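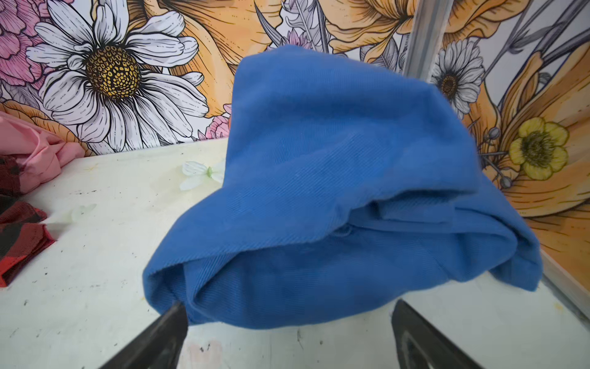

My aunt Rakiya Igwe left me her sewing shop in Takulthorpe, plus a cat, plus a debt of 200 dollars to a man named Tamunoemi Garba. I found out about the debt on my second morning, when he walked in and sat down on the cutting table like he'd done it all his life.

"She owed me for the boat," he said.

I said what boat. My aunt got seasick in the bathtub, I swear, she wouldn't even cross the bridge to Sultstead without a paper bag in her lap!

"The Dedesari," he said. "We went halves. She sewed the sail and I did everything else, and then she said the sail was worth more than the everything else." He picked a thread off his knee. "We didn't speak for 3 years."

Well, I made tea (I'm no good with silence) and the cat got into his lap, the traitor, and I asked where this boat was now. Behind his house, he said, under a tarp. Never been in the water. They'd argued about the name, then the color, then who would sit where, and then it was winter.

So I closed up early and went to look. It was smaller than I'd pictured, and it had two cushions in it, and one of them had her stitching along the edge, that tight little backstitch she used when she was mad at somebody.

"She finished hers," I said.

"She finished mine," he said. "Hers is the ugly one. I made that."

I paid him the 200 and he gave me back 100 for the sail. We're putting her in the water in May. I've bought my own paper bags.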